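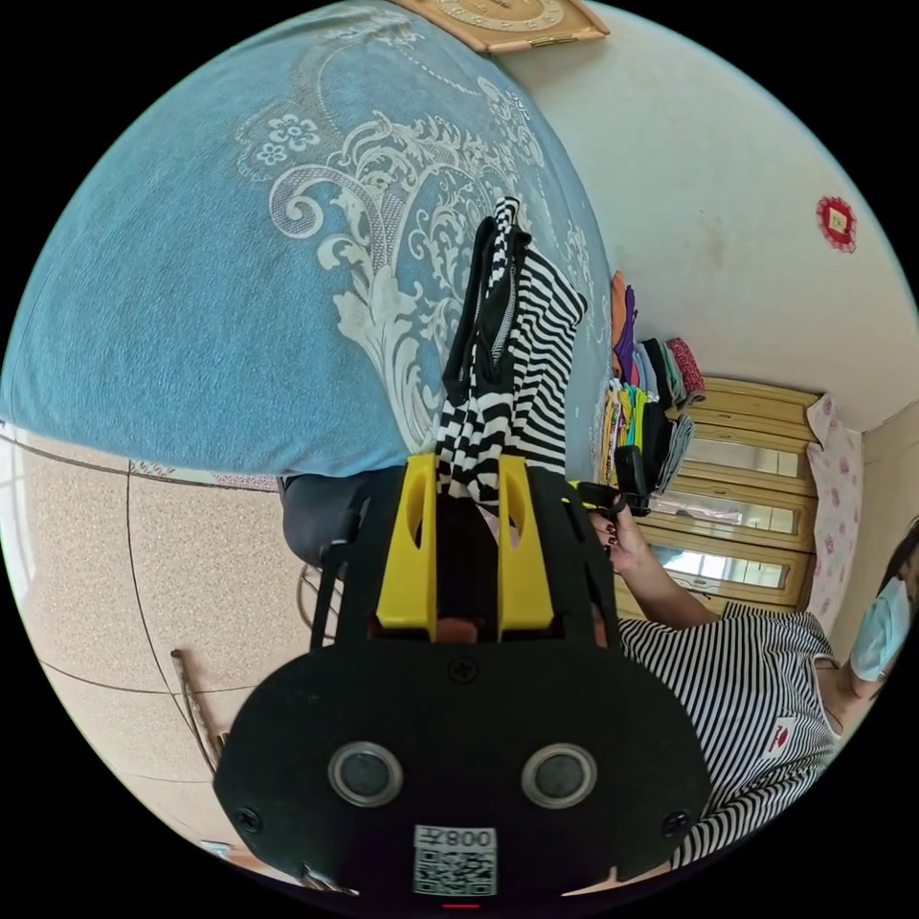 Attachment 1: striped garment over the bed, blue bedspread with the cream floral pattern

Ticket 498 — Washer leaves gray streaks on light laundry
Product: Osidex front loader
Opened by: Anathi Swanepoel, Miltby
Status: Resolved
Opened: October 2021

Original report

Hi all! I love this washer and I'd like to keep loving it, so I'm hoping somebody can help. For the last few weeks anything white or cream has come out with thin gray streaks, mostly along seams and hems. Dark things look fine, but I suppose they would. I run nearly everything at 40 degrees on the normal cycle with Tremico liquid and a capful of softener. No error codes, no strange noises, and it drains and spins the way it always has.

Tried so far:
Second rinse: streaks lighter, still there
Different detergent: no change
Cleaned the drawer (yuck, but so satisfying): no change

Reply from support

Thanks for such a thorough report! Streaks that collect along seams are very often softener residue mixed with lint. Please pull back the rubber door seal and wipe inside the fold with a white cloth. Then tell us what color the cloth is, and when you last ran a hot empty cycle.

Update from Anathi

Oh wow. The cloth came out gray and slimy, and there was a hair tie in there too. As for a hot empty cycle — never? I didn't know it was a thing! I wiped the fold until the cloth stayed clean, which took 7 cloths. Then I washed one old pillowcase. Far fewer streaks, with just a couple near the hem.

Reply from support

Great progress. Next steps:
1. Leave the softener out for now.
2. Open the small flap at the bottom front, put a shallow tray under it, drain the hose and clean the filter.
3. Run the drum empty on the hottest setting with washer cleaner in the drum.
4. Wash a light load at 40 with half your usual detergent.

If the filter cap is stiff, don't use pliers on it. The Van der Merwe repair shop can loosen it for you without cracking the housing.

Update from Anathi

Cap was stiff but came loose by hand. The filter had a wad of lint the size of a plum and two coins! Ran the hot cycle, then a full load of pillowcases and dish towels. Not one streak, and the towels are fluffier without softener, which I did not see coming. Started using half the detergent in everything and the suds rinse out so much faster.

One question before you close this: how often should I do the filter?

Reply from support

Once a month suits most homes, or sooner if you wash a lot of towels. Wipe the seal whenever you notice lint in it and leave the door open a crack between loads. Closing as resolved — reply here if the streaks come back and the ticket will reopen.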